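Halteck Opens Orders for Dondovum Produce-Handling Package

2019-07-02

Halteck has opened orders for Dondovum, a package of software, hand fittings and operator training intended for two-armed robots that sort and move fruit and vegetables. The company announced the release at its training center in Sadik, where the package has been in use by invited customers since March.

Dondovum is offered to wholesalers, packing houses, grocery distributors and technical schools that already own a two-armed robot with five-fingered hands, or that plan to lease one. It does not include the robot itself. Customers receive the control software, a set of replacement fingertips, a calibration kit and a place for two employees in the operator course at Sadik. Halteck will also supply a practice set of artificial produce, which allows trainees to repeat the same task many times without bruising or waste.

According to the company, the package was developed in response to requests from distributors who handle mixed orders. In such orders, a single crate may hold root vegetables, leafy bunches and soft fruit, and the grip suited to one item may damage another. Dondovum stores a separate grip setting for each type of produce and applies it when the operator selects the item or when the software recognizes it.

"Our customers do not ship crates of identical boxes," said Jomar Dumlao, product manager for Dondovum. "They ship radishes with the tops on, and they ship grapes. We were asked for one package that could be taught both, and that a shift supervisor could adjust without calling an engineer."
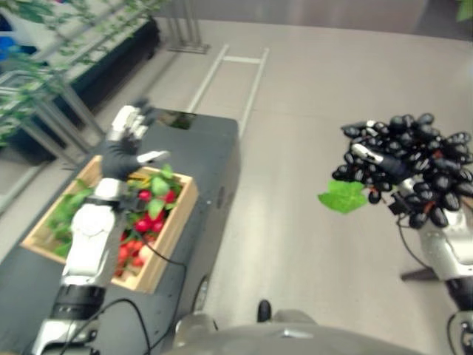 The operator course lasts 7 working days. Participants begin with start-up and stop procedures, then proceed to guided handling, in which the operator directs both arms by means of hand controls. The remaining sessions cover recorded routines, the adjustment of grip settings and daily inspection of the hands and cables. A certificate is issued to each participant who completes a supervised loading exercise on the final day. Halteck requires at least one certified operator to be present at each site whenever the package is in use.

Grapes receive particular attention in the training material. A bunch has no firm surface by which to hold it, and its weight shifts when it is lifted. Trainees are taught to approach from the stem, to close the hand slowly and to wait before moving the arm. The company stated that it had revised this part of the course twice following comments from the first group of participants.

Gyamfi, a regional produce distributor, was among the customers invited to use Dondovum before its general release. The distributor placed the package in its returns and repacking section, where crates are opened, checked and made up again for delivery to smaller stores. In a written statement, Gyamfi said that its staff had found the stored grip settings easy to change and that the inspection routine had been added to its regular shift checklist. The statement also noted that setting up the package for a new crate size took longer than expected, and that the printed manual did not give enough guidance on the subject.

Halteck acknowledged the comment and said that a revised manual would be shipped with all orders. Customers who took part in the early release will receive the new manual at no charge. A short supplement on crate sizes has been available on request since last month.

The package is sold under a yearly license, with one license required for each robot. The license covers software updates, telephone support during business hours and one replacement set of fingertips. Additional fingertips may be ordered separately. Technical schools may apply for a reduced rate, provided that the equipment is used for instruction only and that an instructor has completed the Sadik course. Prices are quoted individually and depend on the model of robot and the number of licenses ordered.

Halteck has set aside 200 licenses for the first release. Orders will be filled in the sequence in which they are received, and customers will be given a course date when the order is confirmed. Each course is limited to 9 participants. Applicants who are unable to attend on the date assigned may transfer to a later course once without a fee.

The company advised prospective customers to confirm that their equipment is compatible before placing an order. A list of supported robots and hands is available from the sales office, together with the floor space and power requirements. Sites with uneven floors or narrow aisles should request an assessment visit, for which a separate fee applies.

Demonstrations of Dondovum may be arranged at the Sadik training center by appointment. Requests should be addressed to the Halteck sales office and should state the type of produce handled, the crate sizes in use and the number of employees who are expected to attend.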